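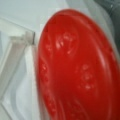 Sturkaser: progress report to the Trimico games fund

Last updated: April

This report covers the second half of the prototype stage. Sturkaser is a single-player exploration game set in the harbor town of Uritz, where the player takes over a closed ferry line and reopens it one route at a time. The grant pays for the prototype and for outside testing. It does not cover console versions, which we will budget separately.

The build we sent you with this report has the harbor, the lower town and both ferry routes. The upper town can be walked through but has no characters in it yet. Saving works everywhere except on board a moving ferry. We know the cause and expect to have it fixed before the next build.
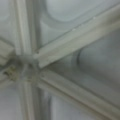
2 min read

Testing was run by Peeters, as agreed in the plan. They brought in 85 players, and each one played from the opening to the end of the second route. Most finished in a single sitting. The map caused the most complaints. Players could not tell which streets were open, and many walked up to the same locked gate more than once. We have redrawn the map with closed streets in gray and moved the first gate so that it can be seen from the dock.

Testers also filed 107 bug reports. We have closed all but 14 of them. The ones still open are mainly about sound dropping out when the weather changes, plus a few where a passenger stands inside a bench.

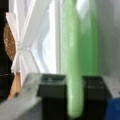

Category: Project Updates

Art is on schedule. The summer version of the harbor is finished and the winter version is in rough form. We dropped the plan for four full seasons in the last report, and we have had no reason to go back on that. Music is behind. We have the themes for the dock and the first route, and the second route is using a placeholder.

Spending is within the approved budget. We moved a small amount from travel to testing, which the agreement allows without a request. The updated sheet is attached.

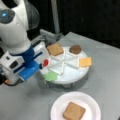 The next stage is the pickup system, which lets the player lift parcels and place them on the ferry deck. At the moment a parcel jumps to the player's hand as soon as the button is pressed, and testers found it hard to tell what they were carrying. We want the item to stay in plain view the whole time, the way the small red object shows at the tip of the blue bracket on the white arm. The new version will also mark the spot where the parcel will land. We have set aside two weeks for it, and the ferry save fix will go into the same build.

We would like your comments on the map changes before we start on the upper town.

Contact | Copyright Sturkaser project | Back to top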